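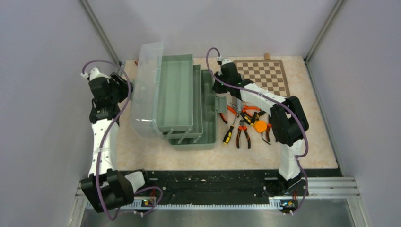 Zistero build, 22/03/2026

The second arm is now wired and talking to its own board. I moved both servo buses off the shared supply after the left elbow kept dropping out at full reach – 6 resets in one evening, all brown-outs.

The cable still needs proper strain relief. It wants more slack at the elbow than I allowed, so I'll recut it at 1094 mm and clip it along the upper link.

Homing takes 30 seconds per arm. The tool sorting script runs to 211 lines and has no collision check between the arms yet. That comes next.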